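Murnent Building, 3rd floor - quarterly safety walk, March
Done by: Angus Dalgleish
Start 7:40 am, finished before lunch
Key: OK / FIX / N/A. Comments after each.

EXITS AND STAIRS

1. Exit signs lit, all doors. OK
East one flickers when you first open the door. Watch it.

2. Stairwell doors close and latch on their own. FIX
West stair door stops an inch short. Pushed it, latched fine. Let it go, same thing again. Closer needs adjusting. Had this last quarter too and ticket was closed with no note on it. Reopened.

3. Stairs clear top to bottom. FIX
Two flattened boxes and a bike wheel on the half landing. Moved the boxes. Wheel still there, left a tag on it. Goes Thursday if not claimed.

4. Handrails tight. OK

5. Landing lights. OK
One tube dim on the second floor landing, not ours, told them anyway.

6. Evacuation map posted and current. FIX
Map by the elevator still shows the old copy room as a way through. There's a wall there now!! Been a wall since the Gosel people moved in. Needs to come down today even if the new one isnt ready.

FIRE EQUIPMENT

7. Extinguishers in place, pin in, gauge in green. FIX
All good except the one by room 101 (yes 101 is on the third floor, don't ask me, the numbering came with the building). Needle sitting right on the line. Swap it.

8. Inspection tags signed. OK
Kitchen one is signed but I can't read the month. Asked Jernska for a clean copy of their sheet.

9. Nothing stacked within 18 inches of sprinkler heads. FIX
Supply closet again. Paper towels to the ceiling. Took the top row down myself. Put a line of tape on the wall so there's no arguing about how high.

10. Pull stations visible. OK
Coat rack had drifted in front of the one by reception, moved it back.

11. Alarm test log up to date. OK

ELECTRICAL

12. No power strips plugged into power strips. FIX
Room 27, under the window desk. Strip into strip into extension cord. Unplugged the lot. Owner wasn't in, left a note on the keyboard. One strip per desk, plugged in to the wall, nothing else.

13. Space heaters. FIX
Found one, running, empty room. No tip switch. Took it down to the front office, can be picked up there and taken home. Policy says none at all, has said so for years, I know it's cold by the north windows. Heating is a separate ticket.

14. Panel doors shut and three feet clear in front. OK
First time in a while. Thank you whoever moved the chairs.

15. Outlet covers cracked or missing. FIX
One cracked in the hall outside the kitchen, low down, looks like the floor machine caught it. Taped for now. Zupan have it on their list.

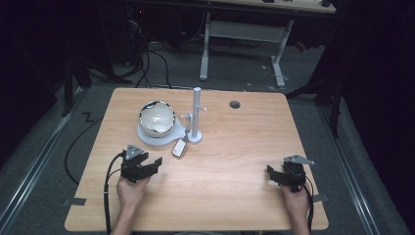 16. Bathroom outlets trip on test button. OK
Reset both after.

FLOORS AND WALKWAYS

17. Carpet edges flat. FIX
Seam lifting outside the big meeting room. Caught my own toe on it. Needs glue, not tape, tape lasted a week last time.

18. Mats dry and flat at entrances. OK

19. Cords across walkways. FIX
Projector cord in the small meeting room. Cord cover is in the drawer right below the projector. Please use it.

20. Wet floor signs available. OK
Both in the closet. One has lost a foot but stands up if you lean it.

KITCHEN

21. Fridge clean, seal good. OK on the seal
Not getting into the rest of it.

22. Toaster crumbs. FIX
Emptied. Was bad. This set the alarm off last fall, so can floors please take turns on this.

23. First aid box stocked. FIX
No medium bandages, eye wash past its date. Ordered both. Gloves fine.

24. Under-sink cabinet, chemicals labeled. FIX
Spray bottle with no label, clear liquid. Didn't sniff it. Bagged it for cleaning crew to deal with.

STORAGE AND SHELVING

25. Tall shelves fixed to wall. OK
Gave each a good pull.

26. Heavy stuff low. FIX
Archive boxes on top shelf in the file room. Need to come down to waist height or under. Two people for this, dont do it alone off a chair.

27. Step ladder condition. OK
Feet worn but they grip.

COSTS SO FAR
Quote from Zupan for door closer, carpet seam, outlet cover and the exit map frame: $3,330. Seems high to me for what it is. Asked them to split it out by item. Door closer goes ahead whatever the answer.

Recheck on items 2, 6, 7 and 12 Thursday, first thing. Everything else by next walk.

A.D.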